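Perguntas frequentes: fitas adesivas e folhas riscadas

Reunimos nesta página as dúvidas que chegam com mais frequência ao ateliê Skusel sobre as fitas em rolo e as folhas de teste. As respostas foram revistas por Lumturie Gashi e Henok Yimer em 16 de outubro de 2022.

O material fica numa mesa branca, de uso comum. Quem se inscreve pela primeira vez deve ler pelo menos a parte sobre arrumação.
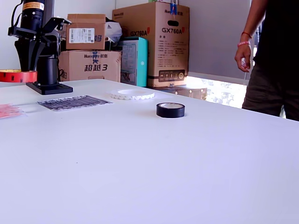 Fita vermelha, fita branca e folhas riscadas na mesa branca.
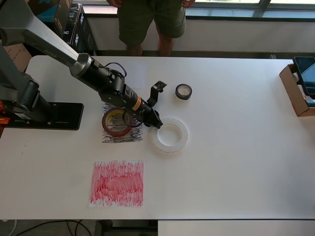
Que fita devo usar para prender uma folha à mesa sem estragar o papel?

Uma fita de papel de baixa aderência, do tipo usado em pintura. Corte pedaços curtos e cole só os cantos. As fitas de embalagem agarram demais e levam a camada de cima do papel quando são retiradas. Se só tiver fita de embalagem, encoste-a primeiro a um pano de algodão, para perder parte da cola, e faça um teste numa folha velha.

Para que servem as folhas riscadas?

São folhas de teste. Cada participante risca com marcador até cobrir o papel e depois cola e descola fita por cima, para ver se a tinta sai. O traço deve ser feito sempre no mesmo sentido. Com traços cruzados a tinta acumula-se e demora mais a secar.

Quanto tempo tenho de esperar antes de colar fita sobre o marcador?

20 minutos para marcadores à base de água, em papel comum. Para marcadores de álcool a espera é mais curta, mas a tinta passa para o outro lado e convém pôr uma folha de proteção por baixo. Em papel revestido deixe secar 60 minutos.

A fita tirou a tinta. O que fiz de errado?

Na maior parte dos casos a folha ainda estava húmida. Também acontece quando a fita é puxada para cima. Puxe devagar, dobrada sobre si mesma, quase rente à folha.

Os rolos guardam-se deitados ou em pé?

Deitados, sobre uma superfície lisa e limpa. Em pé rolam, caem e ficam com a borda amassada, e uma borda amassada faz a fita rasgar sempre no mesmo ponto. Não empilhe rolos de larguras diferentes. Se a cola lateral apanhar pó, passe um pano seco.

Como encontro a ponta de um rolo de fita transparente?

Passe a unha devagar à volta do rolo, no sentido contrário ao do desenrolar, até sentir o degrau. Se não resultar, incline o rolo contra a luz. Quando acabar de usar, dobre a ponta para dentro, o suficiente para a agarrar com dois dedos. Pedimos isto a toda a gente e continua a ser a queixa mais frequente no caderno do ateliê.

A fita parte em tiras finas quando a desenrolo. Tem arreglo?

Tem, quase sempre. O rolo está frio ou ressequido. Deixe-o uma hora num sítio aquecido, longe do radiador, e recomece com um x-ato, cortando a direito a toda a largura. Se depois de duas voltas continuar a partir, o rolo vai para o lixo.

Posso usar o miolo de cartão depois de a fita acabar?

Pode. Deixe os miolos na caixa junto à porta. Usam-se para enrolar fio e como carimbos redondos na oficina de agosto. Os miolos de plástico vão para outra caixa.

Como se limpa a cola que fica na mesa?

Comece com uma borracha branca, que tira os restos mais pequenos. Para manchas maiores, use um pano com um pouco de álcool e depois água. Não use lâminas nem esfregões. Os marcadores também saem com álcool, desde que a mancha não tenha passado a noite na mesa.

As folhas de teste podem ir para a reciclagem?

As que só têm marcador, sim. As que têm fita colada só depois de retirada a fita. Quem quiser guardar as suas deve escrever o nome no verso, a lápis. Ao fim de 2 semanas, as folhas sem nome são usadas como proteção de mesa.

Vendem fita no ateliê?

Não vendemos a avulso. A inscrição inclui o uso do material comum, e cada pessoa pode trazer o seu. A loja Broda, na mesma rua, tem fita vermelha, preta e transparente. Os marcadores Setora que usamos nas oficinas são encomendados e costumam demorar.

Quantas pessoas podem usar a mesa?

Duas de cada vez. Quem estiver à espera pode cortar papel na bancada do fundo.

A quem aviso quando falta material?

Escreva no caderno, na página do mês, ou fale com Usman Dogar, que trata das encomendas. Indique a cor e a largura da fita. Para inscrições e pagamentos, o contacto é Liya Moges, no ateliê, durante o horário de abertura.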